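Section 4: Recording your first demonstrations by hand

Last changed Jun 19, 2024

By now you should have the Zelholm box talking to the laptop and Dotport installed (section 3 if not, and please do the whole of it, including the dull bit with the clock). This section covers the part I like best, where you put the arm to one side and do the job yourself while the kit watches. I'll use a table-wiping task with a cloth and a spray bottle all the way through, but the steps are the same for folding, sorting or putting things in a bag.

There are two ways of recording a demonstration. You can hold the marker cube, which gives Dotport a clean track of where your hand is, or you can use the hand-held gripper, which records from its own camera and also logs how far the jaws are open. I'd start with the cube even if you only ever mean to use the gripper. It's lighter, there's less to go wrong, and you'll learn a lot about how fast you move when you think you're moving slowly!

4.1 Before you start

Check that you have:

- the marker cube, with all its faces clean and flat
- the fixed camera on its stand, pointed at the work table
- the hand-held gripper, charged
- the objects for your task
- enough free disk space (Dotport warns you, but rather late)

Note: Shiny tape over the cube's faces is a bad idea. I tried it to keep the patterns from scuffing, and every overhead light turned into a white blob that hid half the squares. If a face gets marked, print a new one from the Dotport templates folder.

Caution: Keep the arm powered down for everything in this section. You don't need it until section 6, and you don't want it waking up while you're leaning over the table.

4.2 Recording with the cube

1. Set your objects out on the table and leave them roughly where a real person would leave them. Don't tidy them into a row. If you only ever record neat tables, the arm will only ever cope with neat tables.

2. Open Dotport and choose New task. Give it a name you'll still understand in a month. I have a folder called "wipe2 new final" and I couldn't tell you what's in it.

3. Pick up the cube and bring it to chest height. Wait for the tracking light in the corner of the Dotport window to go green.

4. Turn your wrist slowly one way, then the other. The light should stay green. If it flickers, move the fixed camera a little closer or turn the room lights up, then try again.

5. Run the cable so that it drops straight down past the table edge, with enough slack for your longest reach. Give it a gentle pull before you go on.

6. Do a dry run of the whole movement with the recording off. Reach, take hold, wipe, let go, back to the start.
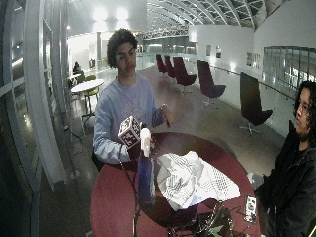

Does the cube have to face the camera the whole time? one reader asked after trying an earlier version of these steps, adding that the track had gone missing every time the hand passed behind the bottle. Fair question, and no, it doesn't. Dotport needs one clear face at any moment and it doesn't mind which. It will also fill a short gap by itself. What it can't do is guess its way through a long one, so if a tall object keeps getting between your hand and the camera, shift the camera sideways and raise it. You can move the object too, of course, but then you're back to recording neat tables.

7. Press the space bar to start recording. You'll hear one beep.

8. Hold still for a moment, then do the task once from start to finish. Go at the pace you'd like the arm to go.

9. Come back to where you began, hold still again, and press the space bar. Two beeps this time.

10. Play the recording back straight away. The coloured line should follow your hand without any jumps.

11. Make 4 recordings this way, moving the objects a bit between each one. Throw away any you don't like. They're cheap.

Note: If you fumble, carry on and put it right. A recording where you miss the cloth, go back and pick it up properly is worth keeping, and Dotport lets you tag it as a recovery. I used to delete all of mine, and then wondered why the arm froze whenever it missed.

4.3 Recording with the hand-held gripper

The gripper takes a little more getting used to. It puts its camera right next to the thing you're handling, so what it records looks nothing like what you see from where you're standing. The picture is round, with a lot of black outside the circle, and straight edges bend like anything. All of that is fine - leave it alone. Dotport sorts out the bend when it trains, and if you crop the picture yourself beforehand it will get the sums wrong.

1. Switch on the gripper and wait for its name to show up in the Devices list. If you have the older Brito handle it comes up as a plain serial number, but it works just the same.

2. Squeeze the jaws fully shut, then let them open all the way. Press Save range. You need to do this every time you switch the gripper on (I forget about one time in three, and the jaw readings come out as rubbish).

3. Stand the gripper on the table for a moment with the camera pointing up the room and check the lens for fingerprints. Use a dry lens cloth, never the spray you've got out for the task!

4. Press the side button to record. Bring the gripper in towards the cloth, close the jaws, lift, and carry on with the task as you did with the cube.

5. Watch your fingers. It's very easy to curl one forward so it ends up in the side of the view. A fingertip at the rim now and then does no harm, but a finger that's there in every recording becomes something the arm expects to see, and the arm hasn't got one.

6. Press the side button again to stop.

Expect a wipe of the whole table to come out at 1,040 frames if you work at my speed. My slowest, the one where I stopped to untangle the cloth and then did the corners twice, ran to 2,845. Either is all right. If yours come in under 410 you're probably rushing, and the arm will either rush as well or, more often, give up halfway.

Soft things deserve a bit of patience here. A cloth hangs differently each time you lift it, and close to the lens it can take up a good deal of the view, along with whatever your sleeve or coat happens to be doing. Let it hang. Try to keep some of the room in view past it, though, because Dotport uses fixed things in the background, like shelves and door frames, to work out how the gripper is moving. When the view is blocked up with something big and plain, it has much less to go on.

After each recording, open the strip at the bottom of the Dotport window and click through a few frames. Look for background you could pick out again in the next frame along.

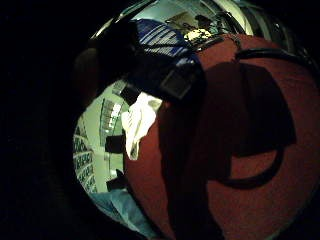
4.4 Checking and sending your recordings

1. Go to the Review tab. Each recording has a bar beside it: green for good tracking, amber for gaps that have been filled, red for gaps that haven't.

2. Open anything with red in it. If the red is at the very start or end, drag the handles in and trim it off. If it's in the middle of a grasp, delete the recording and do it again.

3. Check the jaw trace on the gripper recordings. You want to see it drop when you take hold and rise when you let go. A flat line means you skipped Save range.

4. Tag your recoveries, if you haven't done it already.

5. Press Send to arm. For the Harley arm, choose the slow profile the first time, whatever the box on screen suggests.

Caution: Sending doesn't start the arm, but it does clear the last task it learned. Back that up first from the File menu if you want to keep it.

4.5 If something isn't right

The tracking light won't go green: check that the fixed camera is the one picked in Settings. Laptops with a built-in camera love to choose that one instead.

The track jumps sideways in one place: usually a reflection, or two faces of the cube seen edge-on. Tilt the cube slightly as you pass that spot and record again.

The gripper drops off the Devices list: nearly always the battery. Mine went through a spell of doing it in May and a new charging lead cured it.

The playback runs ahead of your hand: the clocks have drifted. Go back to section 3 and do the dull bit again.

Once you've got a set of recordings with green bars from end to end, go on to section 5, which covers choosing which ones to train on.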